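Grirnine Snack Label Transcriptions

Ingredient and allergen text from packaged sandwiches, snacks and drinks, typed by hand

Last updated: July 5, 2022
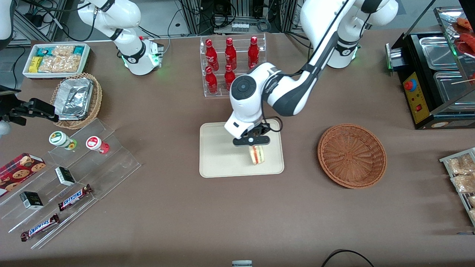

Mawar Halim asked on reading the draft whether "may contain" lines count as allergens in this release. They do not. Precautionary wording goes in its own column, and a product with only a precautionary line has an empty allergen field.

## Contents

The set holds 261 labels in one tab-separated file, labels.tsv, encoded as UTF-8. Each row is one product. Where a shop sold the same product under two pack sizes, the smaller pack was used and the larger one dropped.

Columns:

- id: integer, not reused after deletion
- category: sandwich, crisps, biscuit, nuts, drink, other
- ingredients: full text as printed, line breaks removed
- allergens: lower case, separated by semicolons
- precaution: "may contain" text, verbatim
- typist: initials
- checked: 0 or 1

## Collection

Labels were copied from products bought in Tinmont between December and the following spring. Adel Amrani and Şengül Ertürk typed the text. Arnout Koster checked 54 rows against the packaging and corrected 9 of them, mostly missing brackets in compound ingredients. The remaining rows have checked = 0.

Spelling errors on the label are kept. Bold and capitals used to mark allergens are not kept in the ingredients column - use the allergens column for that. Percentages are given as printed, with a full stop for the decimal point.

## Allergen terms

Terms are normalised to a short list in terms.txt. "Wheat flour", "durum wheat" and "wheat starch" all map to wheat. Barley malt extract maps to barley. Named nuts stay separate, so almond and hazelnut are two terms. Coconut is not treated as a nut.

## Known problems

- 8 rows have truncated ingredients where a price sticker covered the label. They end in [...].
- Drinks are thin compared with sandwiches, and there are no hot drinks.
- Row order follows the date of typing. Shuffle before splitting.
- "Milk" and "milk powder" were merged in terms.txt but not in an older copy passed round as Fundo. Do not mix the two.

## Use

Suitable for testing parsers and term matching. Not suitable for advising anyone on what is safe to eat: recipes change and the rows are not updated when they do.

Corrections go to Karim Tahiri with the row id and the full label text.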